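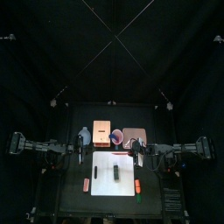
FLONBY, October – Desk supplies are my favorite small thing to look at, and this month's gallery page is all about them! Mei Pennington and I have been swapping ideas for the craft corner at Dovitz – what stays out, what goes in a drawer – and a black tabletop makes every color pop.

**The white board, front and center.** Big, white and bright, with a thin strip of red near the top. The slim black marker standing on it is just the kind I reach for first (I own almost 20 markers and still want more).

**Little bits of color.** A pink-red eraser to the left of the board, then a small orange piece and a green one over on the right. I love that orange with that green!

**The back row.** The white bottle, the pale copper box with its darker reddish band, and a see-through cup with a pinkish-red rim and something blue leaning across it.

**The pink tray.** Rounded corners, soft color, and my pick of the whole bunch. Mei would take the copper box. Anikó Veres wants both for her shelf at home.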